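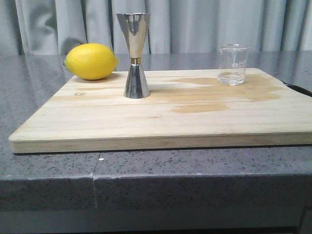
Zulcombe Runners and Gym Club
Minutes of the members meeting, 27 Mar 2022
Upstairs room, Landley leisure center

Started late, projector again. Quorum OK. Apologies read out and noted.

1. Last minutes
Agreed with one fix – the spin room was booked for the whole winter, not "the whole water". Signed.

2. Music in the gym
Long one. Complaints from the morning group that the same playlist has been on since before the holidays. Evening group happy with it. Class leaders want control of the sound in their own classes, all agreed that makes sense.

Proposal: two playlists, one for mornings (slower, less shouting), one for evenings. Members send in songs on the sheet by the front desk, no more than 2 each. No swearing. Closes end of April. Vote in favor, a few against, carried.

Question on volume. Rowers can't hear the coach, treadmills say it's too quiet. Speaker over the rowers to be turned down and the back one left alone. Look at it again next time.

Music license – is it paid up? Not known. Secretary to check before anything new gets played.

3. Flosus app
Trial of the Flosus workout app finishes soon. Mixed views. Good for logging runs and for the beat matching, which picks songs to fit your pace. Bad for battery, and it logs people out halfway thru a session. Three members said they went back to paper.

Group price is $13 a head. Felt to be too much for what it does. Decided not to renew as a club, anyone who wants it can pay for themselves. Members should save their own run history before the trial ends.

4. Spring 10K
Route same as last year apart from the bit by the bridge, closed for repairs, so we go round by the school. Nearly 100 signed up so far. Marshals still short at the far turn. Xiong Sports giving the water table and the shirts – shirt sizes needed by the first week of April or you get what's left.

Headphones: discussed again. One ear only on the road sections, both OK on the park loop. To go in the race email in bold as people didnt read it last time.

Start line music to come off the new evening list if it's ready. If not, the old one, sorry.

5. Equipment
Bike by the window still clicking. Repair man has been twice. Get a price for a new one and bring it back here. Foam rollers going missing, please put them back in the bin.

6. Any other business
Stretch class wants to move half an hour earlier. Fine if the room is free, desk to confirm.
Lost property being cleared out, collect by the end of the month.
Towels – ran out of time, carried over.

Next meeting in April, same room, date to go up on the board.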